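Dawber open day, simulation room

I spent a September afternoon at the Dawber open day, mostly in the simulation room. Anjani Chong ran the demo on two workstations. The arm model steps at 3000 Hz, and the grasp planner had logged 2140 attempts by lunch. She changed the friction coefficient between runs and let us watch the contact forces plot out. Wen-hsiung Lui asked about solver drift and got a long answer.
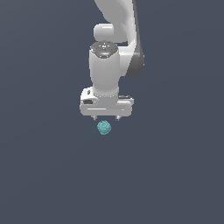 Simulated arm, gripper open, teal ball just under the fingertips.

I asked for the parameter file. Anjani is mailing it next week.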